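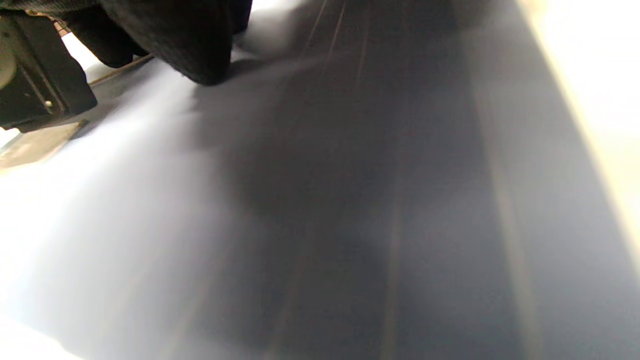

Hergate Unit, ground floor and mezzanine
General safety inspection – checklist and comments

Inspected by: Fiorella Villa
Date of inspection: Tuesday, April 9, 2024
Floor area covered: 1,396 square metres
Previous inspection: November

Key to results
S – satisfactory
A – satisfactory, with action advised
U – unsatisfactory, action required
N – not inspected on this visit

Actions marked U carry a target date set by the unit manager and are to be signed off in writing. Actions marked A are to be reviewed at the next inspection. A result of S applies to the condition on the day only.

Section 1. Access and escape routes

1.1 Main entrance clear and well lit
Result: S
Comment: Mat well is flush with the surrounding floor. The raised edge recorded last time has been trimmed.

1.2 Escape routes clear for their full width
Result: A
Comment: Ground floor routes clear. On the mezzanine, the route past the records store is narrowed by archive boxes stacked two deep. The clear width was measured and is still above the figure in the fire risk assessment, though not by much. Boxes to be moved into the store or sent for destruction.

1.3 Final exit doors open easily and fully
Result: U
Comment: North exit, ground floor. The push bar releases but the door drags on the threshold for the last part of its travel and has to be shouldered. Same comment in November, when it was put down to wet weather. The bottom edge of the door has swollen and needs to be planed and resealed. East and south exits satisfactory.

1.4 Exit signs in place, correct and visible
Result: S

1.5 Emergency lighting monthly test recorded
Result: A
Comment: Log sheets present for every month except February. The unit manager believes the test was done and the sheet mislaid. No entry can be accepted after the event, so the gap stands.

1.6 External escape stair
Result: S
Comment: Treads sound, nosings secure. Light surface rust at the foot of the handrail, not affecting strength. Moss on the bottom tread was brushed off during the visit.

Section 2. Fire precautions

2.1 Extinguishers in position and in date
Result: S
Comment: All 14 checked against the plan. Service labels in date, pins and seals intact. The extinguisher by the goods door is now on a bracket as requested.

2.2 Fire doors close fully against the stop
Result: U
Comment: Door to the plant room does not latch from a half-open position. Closer appears to have lost pressure and there is oil on the casing. Replace the closer; adjustment will not be enough. Door to the mezzanine corridor was found held open with a wedge. Wedge removed and handed to the unit manager. If this door needs to stand open in working hours, a hold-open device linked to the alarm should be priced.

2.3 Intumescent strips and smoke seals
Result: A
Comment: Painted over on two doors at the foot of the main stair. Strips should be exposed or renewed. Decorators to be told before any further painting.

2.4 Weekly alarm test recorded
Result: S
Comment: Call points tested in rotation. The rotation is written on the inside cover of the log, which made checking quick.

2.5 Combustible storage
Result: A
Comment: Flattened cardboard leaning against the outside wall below a window. Move to the cage at the far side of the yard.

Section 3. Floors, stairs and walkways

3.1 Floor surfaces level and free from damage
Result: A
Comment: Generally good. The floor coating has worn through to the slab at the turning point outside the goods door, with a shallow depression that holds water. A straight edge laid across it showed a gap of 9 mm at the lowest point. Fill and recoat. The expansion joint near the packing benches has lost sealant over a short length and is collecting grit. It is not a trip hazard at present but will catch small castors.

3.2 Walkway markings legible
Result: S
Comment: Repainted since the last inspection.

3.3 Spillages dealt with, equipment to hand
Result: S
Comment: Spill kits complete. Floor cleaner is now Cosonine, diluted at the dispenser. Safety data sheet on the wall beside it. Staff asked knew the dilution and knew to leave the warning sign out until the floor had dried.

3.4 Stair nosings and handrails
Result: U
Comment: Fourth nosing from the top of the main stair is loose at the left-hand side and lifts under the toe. The stair was taped off at the time and the east stair used. Refix before the main stair is reopened. The remaining nosings were checked by hand and are tight.

3.5 Trailing leads
Result: A
Comment: One extension lead across the corner of the mezzanine office, feeding a fan heater. Remove both. See also 5.3.

Section 4. Storage and loading

4.1 Racking uprights and beams undamaged
Result: A
Comment: Scrape to the front upright at the end of aisle B, inside the tolerance. Marked with a dated sticker so that any change can be seen. Novesard racking throughout, no mixed components found.

4.2 Load notices displayed and followed
Result: U
Comment: Notice missing from aisle C. The notices in the other aisles give the bay limit, but aisle C was re-spaced over the winter and the old figure no longer applies. Until the supplier confirms a new limit in writing, the upper levels of aisle C are not to be used. Pallets on those levels at the time of the visit weighed around 2,000 kg in total according to the stock sheet. The unit manager agreed to bring them down the same day.

4.3 Pallets in sound condition
Result: A
Comment: Damaged pallets are being set aside correctly, but the pile is not labelled and two had found their way back into use. A sign and a barrier would settle it.

4.4 Goods door operation and safety edge
Result: S
Comment: Safety edge tested at low and mid height. Door reversed on contact both times. Service by Dal Bello is in date and the report is on file.

4.5 Manual handling aids available
Result: S
Comment: Sack truck tyres replaced.

4.6 Ladders and steps tagged and inspected
Result: A
Comment: Step ladder in the plant room has no tag and is not on the register. Either add it or dispose of it. The feet are worn and disposal would be the cheaper course.

Section 5. Electrical

5.1 Fixed installation report in date
Result: S
Comment: Report seen. Two remedial items closed, certificates attached.

5.2 Distribution boards accessible and labelled
Result: A
Comment: Board on the mezzanine has handwritten circuit labels, some of them crossed out and rewritten. A typed chart is needed. Ground floor board satisfactory.

5.3 Portable appliances tested
Result: A
Comment: Fan heater in the mezzanine office carries no label. It is believed to have been brought in from home. Heating complaints in that office go back some time and should be dealt with at the radiator.

5.4 Sockets and switches undamaged
Result: S

Section 6. Welfare and first aid

6.1 First aid boxes stocked
Result: A
Comment: Eyewash in the packing area box is out of date. Contents list in the lid refers to the old layout of the box.

6.2 First aiders named on notice
Result: A
Comment: The notice lists a person who has left. Cover on the late shift depends on one first aider, and there is no arrangement for leave. A second should be trained.

6.3 Washing facilities and hot water
Result: S
Comment: Temperature log complete. Readings at the furthest tap are steady.

6.4 Lighting levels at workstations
Result: S
Comment: Checked at the packing benches and in the mezzanine office. Flickering tube over bench two reported and already on order.

6.5 Roof void and roof access
Result: N
Comment: Access key not available. To be inspected separately.

Summary of required actions

1.3 North exit door – plane, reseal and rehang
2.2 Plant room door – replace closer
3.4 Main stair – refix nosing, keep stair closed until done
4.2 Aisle C – obtain load limit in writing, display notice, keep upper levels empty

General comments

Housekeeping has improved since November and the log books are in better order, February aside. The north exit is the main concern. It has now been recorded at two inspections running and should not appear at a third.

The wedge under 2.2 was dealt with on the spot but the habit needs a word from the shift leads. A memo has been tried before.

Item 3.1 may be combined with the recoating already planned for the yard ramp, provided that the goods door can be closed to traffic for the full curing time stated by the coating supplier. If the two jobs are split, the floor inside the door should be done first.

The checklist has been amended at 4.6 to include steps kept in plant areas, which the previous version left out. Older blank copies should be thrown away.

Copies to: unit manager, shift leads, maintenance file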